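4. House Rules for Recording Suturing Trials

I'll admit I used to find protocol sections dull, and then we tried to merge our Butness recordings with the ones from Rillorley. The two sites had followed the same written task and still disagreed on what a "stitch" was! So we wrote the Kasbridge rules, 16 of them in the end, and I'll stick to the ones people argue with.

Rule 2 covers the wrist views. Every trial keeps them, even when the finger takes up a good part of the picture, and an annotator may not mark contact from a wrist view alone. A blurred tip beside a cut can look like it's touching when it isn't (we went back and forth on this for weeks).

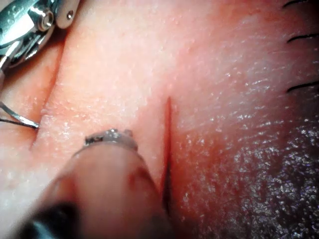
Karunaratne would go further and drop contact labels completely unless there's a force reading behind them, arguing that two camera views can share the same mistake. It's a fair objection, and for sites with force sensing we now ask for both. Most sites don't have it, though, so the rule stands for the rest of us with an "unsure" label added.

Rule 4 is about needle handling, and it's the one I care about most. A handover starts when the second set of jaws closes on the needle, and the first set may not open before that. With the needle in tissue, only one arm drives and the other waits with its jaws shut.

Figure 4. Two instruments at the incision, the needle held by the right one. 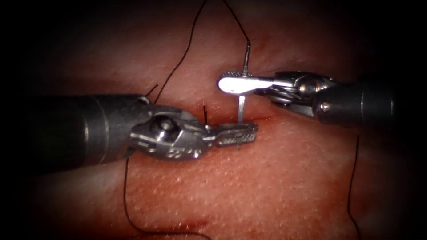

We also ask operators to log loose thread before the next pass – a short note is plenty – and to stop if a strand crosses the path of either shaft. Rillorley wanted a hard limit on tail length here. I was for it in September and I'm less sure now, so the current draft leaves it to each site, as long as the site writes its number down.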